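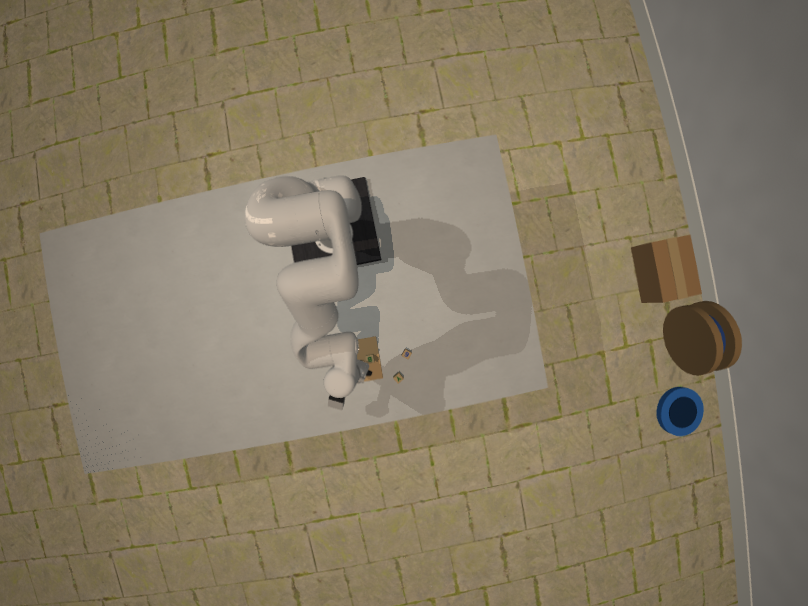
Drarance Bench Cell — Planning and Ordering

The Drarance cell is sold as a set: one arm, one base plate, one two-finger gripper and a simulation license. Most buyers start with the license alone and add hardware after the layout has been settled on screen.

What to budget for

The license covers 20 seats for one year. Renewal is priced per seat. Lead time on the arm is 40 working days from a signed order, and the base plate ships with it. Tables are quoted separately — many sites already have one that will do.

Small-parts layouts such as letter cubes and flat boards are included in the Jenis scene pack. Custom parts cost extra and need a drawing from the buyer.

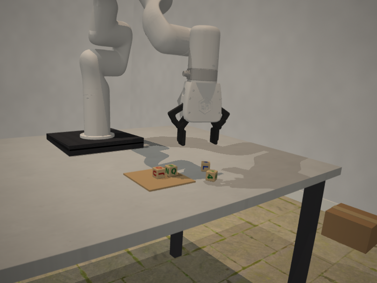 Oldřich Kováčik writes that his team spent two months in simulation before ordering and changed the gripper choice once in that time, at no cost. He would have liked the renewal price printed on the first quote.

Renewal prices now appear on all quotes issued after March 14, 2025. Orders of 58 seats or more go through the Owino office. Spare finger pads are sold in packs of 200.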